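Grillthorpe Workbench Set: Assembly Guide
Section 4. Bolts, Panels and the Art of Not Overtightening

Everything in this set is held together by plastic bolts. They are large, cheerful and forgiving, up to a point. This section deals with the point.

Before you start

You will need the panels from Bag 2, the bolts and nuts from Bag 3, and the Testus wrench, which lives in the lid until the first time you use it and under the sofa from then on. Clear a patch of floor larger than you think is reasonable. A child of four or over can do every step in this section. Adults have also managed it.

4.1 Sorting the bolts

1. Tip Bag 3 into a shallow tray. A baking sheet with a rim is ideal. The carpet is also available, and you will regret it.
2. Put the long bolts on one side and the short bolts on the other. Length is what matters. Color is there for decoration and for arguments between siblings.
3. Run a thumbnail along the threads of each bolt. If you find crumbs, dough or anything you can't identify, wash the bolt in warm soapy water and let it dry overnight.

Note: The bag contains 14 long bolts and 19 short ones. The odd number is deliberate. One of them is a spare, and you will need it by April.

4.2 Joining two panels

4. Lay the first panel flat, smooth side down.
5. Set the second panel on top so the corner holes line up. If three corners line up and the fourth doesn't, one panel is upside down. It is usually the one you were sure about.
6. Push a short bolt through from above until the head sits flush.
7. Hold the head still with one hand and spin the nut on from below with the other. The first two turns should feel like nothing at all. If they feel like something, the nut is crooked. Back it off and try again.
8. Tighten with your fingers until the nut stops. Put the remaining bolts in before you reach for the wrench.

A pink bolt will hold a red panel exactly as well as a red one would, and the ridges on the shaft are coarse enough to catch even when the panel has picked up a few scuffs. 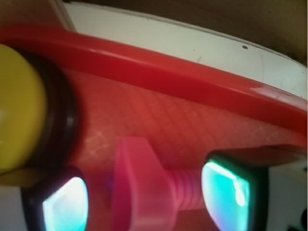

Ieva Kuusk wrote to us that in her house step 8 is where it all goes wrong, because her son tightens the first bolt with everything he has and then can't get the other three anywhere near their holes. She now hands out the wrench only when all the bolts are in, and keeps it in her back pocket until then. We have nothing to add to this method except a warning about sitting down.

4.3 Using the wrench

9. Fit the wrench over the nut and give it a quarter turn.
10. Stop.
11. Go to the opposite corner and do the same. Work diagonally until all the corners are done.

Caution: Do not use a metal wrench, pliers or a power driver. The threads will strip, the nut will spin freely forever, and the head will round off so that nothing can be done about it from either side. Chang-ho Ji in our parts department can describe this sound over the phone.

4.4 Taking it apart

12. Loosen every bolt a quarter turn before removing any of them.
13. If a bolt won't move, press the panels together around it while you turn the nut. This takes the strain off the threads.
14. Drop each bolt into the tray as it comes out. Pockets are not a tray.

Scratches on the panels do no harm and can be left alone. A panel with a crack running out from a bolt hole should be retired. Wróbel and Koruvlow panels from older sets use the same hole spacing, so they can stand in while you wait for a replacement.

For the wheels, see Section 5. You will need 2 of the long bolts, so leave them out.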